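Subject: Re: [laundry-swap] Folding boards, worth it?
From: Kulsoom Dhanial

Kulsoom Dhanial again, still not convinced.

Rennie wrote:
> I've used the Gakell board since February and my shirts
> come out identical every time. Takes 7 seconds each once
> you get the rhythm. You can stack them straight on the
> shelf, collars and all. Don't knock it till you've tried it.

I have tried it, Rennie. Javon lent me his and I gave it four evenings. Seven seconds is fine if you start the clock when the shirt is already lying flat, face down, sleeves out, buttons done up. Who is timing that part? 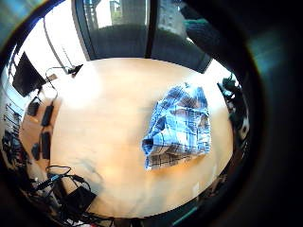
My quarrel is with everything that comes before the folding. A T-shirt you can shake once and drop on the board, and I'll grant you it does a neat job of those. A collared shirt is another matter. Take a blue and white plaid one bunched in a heap on the table: you have to find the collar, work out which bit is cuff, turn it the right way and smooth the creases out by hand. By then I've done most of the work and could finish it with three folds and no plastic.

The checks don't help the board's case either. On a plain colour you can be a bit crooked and get away with it, but on plaid every line tells on you, and mine were no straighter with the board than without.

Deseo says the bigger size is better for long sleeves. Maybe. I'd want to see someone do a whole basket, mixed, starting from the heap, before I gave up cupboard space for it.

Javon, yours is by my front door whenever you want it back.

Kulsoom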